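Visit report: Undura moulding works, Zundville

The Undura works stands on the east side of Zundville, between the canal and the goods line. It opens to visitors on one weekday in spring and again in July. The tour of March 25, 2026 was led by Silvan Zwahlen, who has run the toolroom for 12 years, and it followed the material from the silo to the packing hall. Ear protection and shoe covers were handed out at the gate. Bags stayed in the lockers.

Raw material

Granulate arrives by road tanker and is blown into outdoor silos. The works runs mostly ABS, with a smaller amount of polypropylene for lids and trays. ABS takes up moisture from the air, so it passes through a dryer before it reaches the machines. Colour is added as masterbatch at the hopper, metered by weight. Zwahlen said that blue and red are fairly forgiving, and that white shows every speck left over from the previous job. A change from black to white can cost most of a shift in purging.

Moulding hall

The hall is laid out in two rows with a gangway down the middle. Most of the presses are hydraulic. The three newest are all-electric, bought when the old Danzer line was scrapped, and they are noticeably quieter. It is possible to hold a conversation next to one of them, which cannot be said of the other end of the hall.

Cycle time is governed by cooling more than by anything else. A thick wall holds heat, and a part ejected too soon will warp on the belt. Hollow sections and thin, even walls are therefore the rule, and several of the older products have been redrawn with this in mind. We were shown a cover from the Jevbridge contract in both versions. The earlier one had a sink mark opposite each rib - shallow, but easy to feel with a thumbnail.

Toolroom

This was the best part of the visit. A mould for a small part is a block of hardened steel which two people would not want to lift, and the cavities inside it are finished by hand after machining. The tool on the bench had come in for a worn ejector pin. It had done 829 hours since its last service, according to the card wired to it. All tools carry such a card, and the store holds 1,431 of them, including many for products no longer sold.

Fit between parts that push together was discussed at some length. The grip depends on a slight interference, and the tolerance is tight enough that the temperature of the measuring room matters. Samples rest there overnight before they are gauged. Too loose and the joint falls apart, too tight and a small child cannot undo it.

Packing and regrind

Sprues and rejects are ground beside the press and returned to the hopper in a fixed proportion, except on clear parts, where no regrind is allowed. Packing is mainly manual. The hall was between orders and there was little to see.

Practical notes

The tour lasts a little under two hours and includes one steep stair. Booking is through the works office. The canteen is open to visitors until two o'clock - the soup is adequate. From Zundville station the walk along the canal is level, but the last stretch has no pavement.

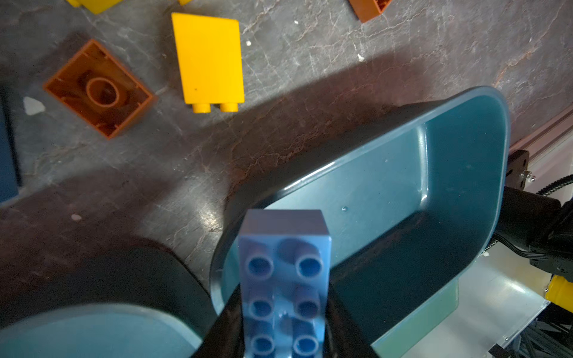
Blue building brick, studded side up.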